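4.2 Planning the purchase of the second workcell

The first workcell was bought in one order, and we paid for this later. The arms, the grippers and the controller came from a single quotation, but the table, the lights and the small parts for mounting were not in it, and they were paid from three different accounts over the following months. When we tried to reconstruct the real cost of the cell for this study, we had to go through the invoices one by one. For the second cell, planned for the Irkell site, we therefore kept a single list from the first day, and this section reports how the list was built and what it changed in our decision.

The list has 54 lines. Each line gives the item, the supplier, the price without tax, the expected delivery time, and the person who has to approve it. We separated the lines into purchase, installation and yearly cost. The last group was the hardest to fill. Suppliers give a price for an arm very quickly, but the price of a spare gripper finger or of a replacement cable usually comes only after a second request, and sometimes it comes with a minimum quantity that is too large for one cell.

Two offers were compared in detail. Grultport offered the complete cell, with two arms, table, mounting and training for our staff. Jostidwood offered the arms and grippers only, at a lower price, and left the rest to the buyer. On the first page the Jostidwood offer looks clearly better. After we added the lines for mounting, for electrical work and for the hours of our own technicians, the difference became small, and it depended mostly on how the hours are counted. In our institution these hours do not appear in the equipment budget, so a comparison made only for this budget would favor the cheaper offer every time. We think this is a common problem - at least the colleagues we asked at other sites described the same.

Delivery time had more weight than we expected. The Jostidwood arms could arrive in July, but the table and the mounting frame would be ordered only after the drawings were approved. With a part of the cell waiting in boxes, the warranty period is already running. We entered this as a separate line and gave it a value in days, not in money, because we did not find a fair way to convert it.

The task itself also enters the budget. Our work is with packaged goods and baskets, and the planning question is whether one pair of arms can serve the whole task or whether a second type of gripper must be bought. Figure 3 gives the working arrangement that we used as the reference for the list, with the two arms facing each other over the table and the basket placed between them.

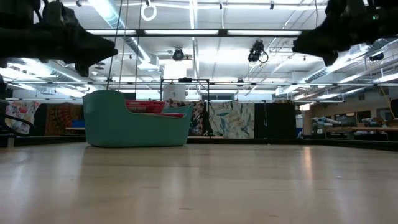 Figure 3. Reference arrangement for the budget: two arms with grippers, wooden table, basket with red packages.

Meléndez, who read an earlier version of this section, objected that a reference arrangement of this kind makes the budget too optimistic, as it fixes one task and one type of goods, and the price of changing the task in the second year is then missing from every line. The remark continued that a buyer should reserve money for at least one change of gripper before signing anything, even if no such change is planned.

We accept the first part of the objection. A line for change of task was added to the yearly group - without a supplier, and with a value taken from our own spending on the first cell. On the second part we are less sure. Money that is reserved without a named item is often removed at the next revision of the budget, and we prefer to ask for a written price for the alternative gripper, valid for the first year, as a condition of the order. Grultport agreed to this. Jostidwood had not replied when the list was closed on September 26, 2025.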